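The night the left arm let go

I promised myself I would write this one up while it was still fresh, and then of course I cleaned the garage, answered my email and reorganized the drawer with all the tiny screws in it. So it's July 2025 and I'm finally sitting down with a cup of coffee to tell you about the fault that ate two weeks of my evenings.

If you've been reading for a while you know the setup. Two small arms in a white box, both reaching for the middle, learning to fold things. I call the whole contraption Voka, after a cat we had when I was a kid (she was also fond of grabbing laundry). I started it back in February with washcloths and worked my way up to bigger and floppier pieces, and by the beginning of summer it could make a decent first fold most of the time. I was feeling pretty good about myself, which should have been a warning.

What went wrong

The trouble started on a long run. I had left the folding routine looping while I made dinner, and when I came back the left arm was lying flat on the work surface with its gripper half open, and the right arm was still patiently tugging on the cloth all by itself. No smoke, no smell, no error on the screen that I could make any sense of. I turned the power off and on again, the left arm stood right back up, and I did what any tired person would do and decided it was a fluke.

It was no fluke. It happened again the next night, and the night after that it dropped while my hand was in the box straightening the cloth. The arm isn't heavy, but the joint came down across my knuckles and I got a good fat bruise out of it. That was when I stopped treating it as a puzzle and started treating it as something that could hurt a person, and I'm a little embarrassed that it took a bruise.

The log showed 861 cycles before that third drop, and the first two had come much later, so whatever it was, it was getting worse. My friend Mirko Lombardi, who fixes packaging machines over in Wunville and has seen every way a motor can quit, told me over the phone to forget the software and go look at whatever bends. I had already spent four evenings on the software. Thank you, Mirko.

So I slowed everything way down, put the plaid cloth back in, and had both grippers take hold of it near the middle, right where the drops kept happening. Then I sat there and watched the cables.

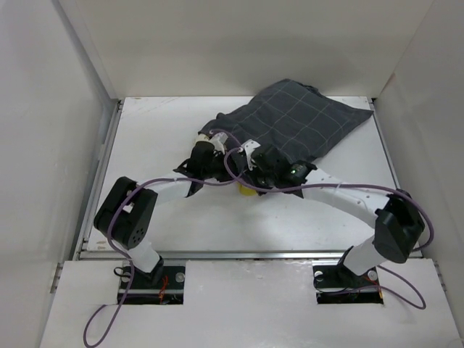

Finding it

With the arms reaching in like that, the purple cables have a long way to travel, up from the front panel, past the big joint and out along the white link to the gripper. On the left side I had wrapped mine a bit too snugly at the joint. Every time the arm stretched for the center it pulled on the plug, just a hair, and after enough pulls the plug had started to work its way loose. The servo would lose its connection for a moment, and my code (this part is all on me) took that moment as a reason to switch off the torque on the entire arm. Down it went.

I proved it to myself by moving the arm to the reach position and wiggling the plug with a plastic chopstick. Flop! I did it again just for the satisfaction.

What I changed

I gave the cable more slack at the joint and put in a new plug, and I rewrote the bit of code that handles a lost servo. Now the arm holds where it is, the other arm stops too, and everything waits for me to come over and look. If it really has to go limp, it lowers itself slowly first. I also mounted a big stop button on the bench where I can hit it with my elbow, and I made a rule that hands stay out of the box unless the power is off. My wife would like it known that she suggested that rule in February.

Since then I've let it run 4000 cycles, in chunks, with me in the room the whole time, and the left arm hasn't dropped once. I still check the plugs before I start, and I still don't quite trust it enough to go make dinner.

Next up is getting the second fold to line up with the first, where the far corner keeps sliding away from me. If any of you have a good trick for slippery fabric, please leave it in the comments, I read every one of them.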